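Handout 2: comparing two cameras on the Oltard cart

The lane test uses the Birkberg and the Keskinen cameras, mounted low and facing forward. Each run saves 368 frames.
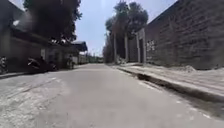
Log both cameras from one Promumley controller, with exposure on auto. Note where the road edge is lost – deep shade is the usual trouble.

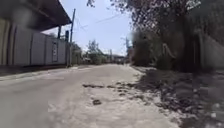

Fig. 2. Broken pavement and a rough dirt verge under trees.

Score the edge by hand on every tenth frame.
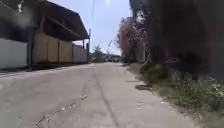
One student asked whether fixed exposure would be fairer. Try it in a second run and report both.

Keep the controller at 10 Hz. For the write-up, pick one hard case.

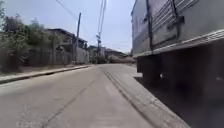 Fig. 4. Parked truck close on the right, shadow underneath.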